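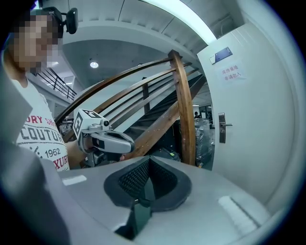
# What Our Shirts Say: Words on Secondhand T-Shirts in Brelorum

Final report, Language in Everyday Life
12 February 2018

## Where the question came from

In November I was looking for a plain gray T-shirt and couldn't find one. Every shirt on the rack had something to say. There were surf clubs from towns with no sea, college athletic departments with no college named, and one that just said ORIGINAL QUALITY GOODS under a picture of a moose. I started reading them out loud under my breath and ended up staying until the shop closed, without a gray T-shirt but with a project topic!

My first idea was to study mistakes, because spelling mistakes on shirts are funny and easy to collect. I dropped that after the first visit. Most of the shirts are spelled perfectly well. They are strange in a different way: each word is fine, and the words just don't add up to a sentence. So my question became: **what kinds of words get printed on T-shirts, and how are they put together when there is no message?**

I left out shirts with an obvious message or owner, such as sports teams, bands, charity runs, company uniforms and jokes. I was interested in the leftover group, which I call "filler text" in this report. I needed some name for it and this is the one that stuck in my notebook.

## Where and how I collected

All the shirts came from 3 secondhand shops in Brelorum:

- **Fledia**, by the bus station. Big, crowded, sorted by color. The color sorting sounds helpful until you need to keep track of which rack you have already done.
- **Tendska**, the small one up the hill. Fewer shirts, but every one of them ironed, which makes the lettering much easier to read.
- **Kárason**, mostly furniture, with a long rail of clothes in the back behind the wardrobes.

I asked for permission in each shop and said I would put everything back where it was. For every shirt that fit my rule I wrote down the full text, line by line, with the color of the letters and where on the shirt they were (chest, back, sleeve, hem). I did not write down the care label or the label in the neck. Numbers were copied but not counted as words.

At the end I had 550 shirts and 2,572 words. I typed them all into a spreadsheet, which took most of the winter break, and gave every word one tag. The tags were place, year, sport, quality, clothing, nature, feeling, and other. Some words were hard. Is DENIM clothing or quality when it is printed on a cotton shirt? Is SUMMER nature or feeling? I made a page of decisions as I went and then, when I reached the end, I went back to the beginning and checked the early shirts against it. I changed my mind on more of them than I would like to admit, so that second pass was worth it.

## Results

### Places

Place names were my favorite part, so they come first. There were 38 different ones. A few are enormous cities everybody knows, and then there is a long tail of beaches, mountains and "districts." California wins easily, followed by New York and Paris. Brelorum does not appear even once, and neither does any place within a day's drive of it.

What surprised me is how little the place has to do with the rest of the shirt. I expected Paris to come with fashion words, New York with sports, and California with the beach. That is partly true, but the exceptions are everywhere. New York goes with surfing. California goes with skiing (fair enough, there are mountains, but I don't think that's what the designer had in mind). My best guess is that the place name sets a mood for the first second and the other words are picked for how they look underneath it.

### Years

The years were almost all from before I was born, and many from before my parents were. They usually stand alone or after EST. or SINCE, and they almost never belong to anything you could look up. A shirt will tell you SINCE 1968 without telling you what has been going on since then. I think the year does the same job as a place name. It says "old, so probably good," and the reader is supposed to take it from there.

### Stacking
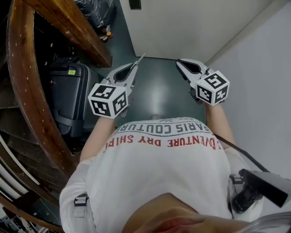 My biggest finding is about grammar, or the lack of it. Filler text is nearly always built as a stack of short lines, and each line works by itself. You can swap two lines and the shirt reads just as well. There is usually one main line, in bigger or darker letters, and then a second line in another color that changes the subject completely. A white shirt with PARIS COUTURE in dark gray capitals across the upper back and ADVENTURE DRY SHIRT in red right under it is a perfect case of what I mean: a city, high fashion, the outdoors and something that sounds like a fabric, all in five words. There isn't one verb in it. If you read it as a sentence you get stuck right away, but if you read it as a stack it is completely normal, and I would guess most people walk past a shirt like that without noticing anything.

Verbs in general are rare in my list. When they do show up they are nearly always commands: RIDE, EXPLORE, KEEP, STAY, CHASE. I found hardly any past tense. Small words such as "the" and "of" are rare too, except in fixed phrases like OUT OF OFFICE or SPIRIT OF. Take away the verbs and the small words and you have something close to a headline or a telegram, only with no news in it.

### Colors and position

I didn't plan to study color, I just wrote it down in case, and I'm so glad I did. Red is used again and again for the second line. The main line tends to be black, gray or dark blue on light shirts and white on dark ones. So color takes over the work that punctuation would do in a normal text. There are no commas or periods on these shirts, but you still know where one part stops and the next begins.

The chest is by far the most common place for text. Back text is less common and tends to be shorter, maybe because it gets read by a person walking behind you who only has a moment.

### The three shops compared

I expected Tendska to have fancier words, since it has fancier prices, and it sort of does. COUTURE, ATELIER and STUDIO turn up there more often for its size than at Fledia. Kárason had the most sports words. I don't want to make too much of this, though, because what a shop has on the rail depends on who cleaned out a closet that month.

## A small test

To check my idea about stacks, I took lines from different shirts, mixed them into new shirts on paper, and put these on a sheet together with real ones. Then I asked my classmates to mark which were real. They were mostly guessing, and they said so. A couple of my made-up shirts were voted "definitely real," including MALIBU / MOUNTAIN RESCUE / FINE COTTON FEELING, which I would honestly wear.

This was a small test with people who knew what I was working on, so I'm treating it as a hint. With more time I would do it again with strangers and with shirts where I also break the color pattern, to see if people notice that more than they notice strange words.

## Problems

- I collected alone, so every tag is my own judgment. A second person tagging part of the list would have made it stronger.
- Secondhand shirts are a mix of many years. I can't say whether filler text is becoming more or less common.
- Some prints were so cracked that I had to guess at letters. I marked those in the spreadsheet and left the unreadable words out of the total.
- I only read English shirts. There were some in other languages and I would love for somebody to do those.

## What I would do next

I want to know who writes these. There must be a person at a desk somewhere choosing between COAST and SHORE, and I'd like to ask how they decide. I would also like to compare children's shirts, which I skipped completely. From a quick look at the kids' rail at Fledia they have far more verbs and a lot more dinosaurs.

The spreadsheet and my page of tagging decisions are handed in with this report. The decisions page is messy but please read it before using the tags, especially the part about DENIM.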